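3.2 Stimuli and rating procedure

Each participant rated the perceived capacity of a set of food vessels presented one at a time on a desktop monitor. The set combined photographs of glazed tableware with computer-rendered vessels, so that surface finish could be varied without changing the profile of the wall. Following Kato and Skevska, we treated perceived capacity as a judgment separate from perceived depth, and asked for the two ratings in separate blocks. Block order was balanced across participants.

Ratings were made on a horizontal line with labeled ends ("holds very little" and "holds a great deal"). Participants placed a mark anywhere on the line and could move it until they pressed the space bar. Each vessel stayed on the monitor for 800 ms and was followed by a blank gray field. The line appeared only after the gray field, which kept participants from matching the length of the line to the width of the vessel. No feedback was given at any point.

A total of 278 adults took part. Data from those who failed the attention checks or who gave the same rating throughout a block were removed before analysis, leaving 196. Participants were recruited through the Stimirau panel and were paid at the standard panel rate. All reported normal or corrected vision. Color vision was tested with a short plate test at the start of the session, and those who did not pass were directed to a different study.

Two properties of the vessels were of interest. The first was the contrast between the rim and the inner wall. Earlier work by Hồ found that a light rim increases the apparent width of a plate, but it is not clear that the effect carries over to deep vessels, where the wall itself gives strong shading cues. The second was the viewing height. A high viewpoint shows more of the interior and less of the outer wall, and we expected it to raise ratings of capacity while having little effect on ratings of depth.

Rim contrast was scored by two of the authors (Oanh Đoàn and Kha Doãn), working separately and without access to the ratings. Differences were settled by discussion. Vessels that could not be assigned to the high-contrast or low-contrast group after discussion were kept in the session as fillers but left out of the models reported in Section 4. Figure 2 shows a rendered vessel with a rim lighter than its interior.

Ratings were standardized within participant before modeling. We fitted a linear mixed model with rim contrast, viewing height and their interaction as fixed effects, and with random intercepts for participant and vessel. Random slopes for rim contrast were included where the model converged. The same structure was used for the depth ratings.

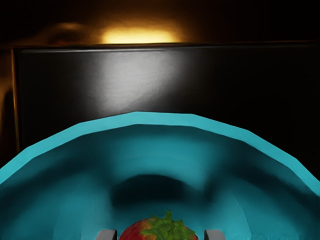

Figure 2. Rendered teal bowl seen from above, with a lighter rim and a deeper-colored inner wall.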